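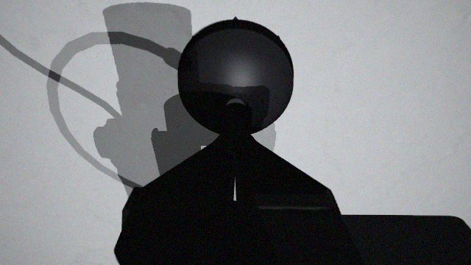 Ticket 528 – Bell press stops short, run reported as complete
Project: Prevus
Component: Gulter motion controller, Vumow simulator
Opened: 18 February 2022
Status: open, workaround in place

Problem
The press-bell task ends with status OK but the bell state never changes. Out of 52 simulated runs, 24 ended this way. No collision or joint limit warning in the log. The same task passed on the old build.

Steps tried
1. Restarted Vumow and reloaded the scene. No change.
2. Moved the arm clear of the bell and started again from there. Same result on the next press.
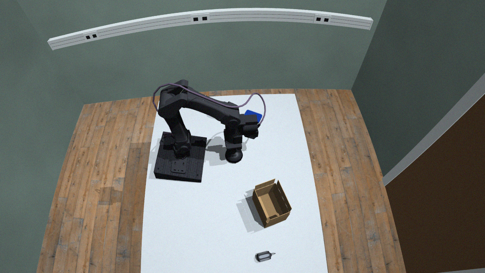
3. Raised the motion timeout to 2000 ms. The runs took longer and failed the same way.
4. Removed the contact check and sent the press as a plain downward move. The bell registered every time.

Cause
Gulter treats a stalled descent as contact. With the check on, it can end the move before the fingers reach the button – and then it writes OK anyway.
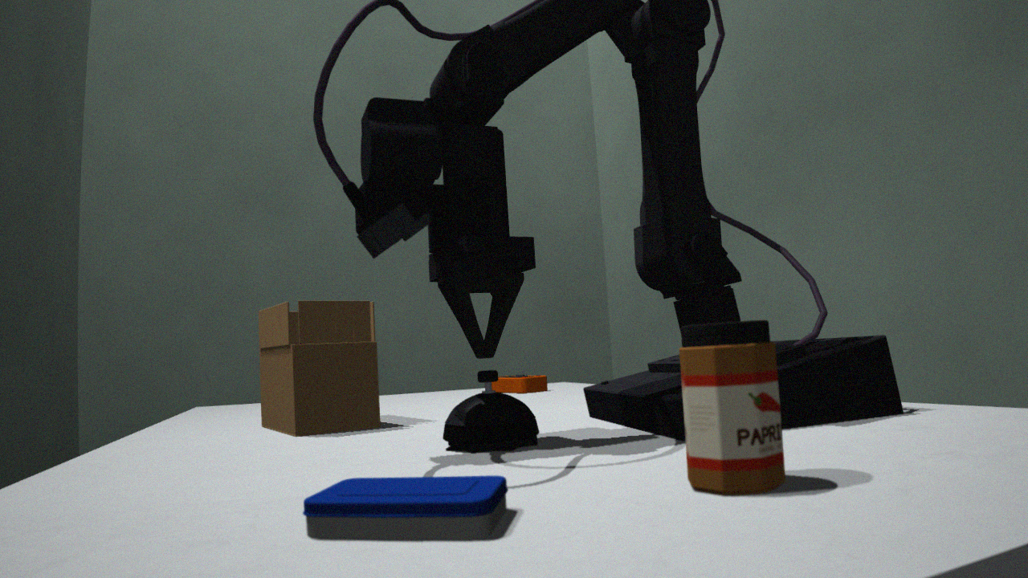
Gripper over the call bell, fingertips short of the button.

Workaround
Leave the contact check off for this task in simulation only. Do not copy this setting to the real arm in the Pētersons cell.

Still to do
Stalled descent should return an error. Fix requested from Gulter, no build number yet.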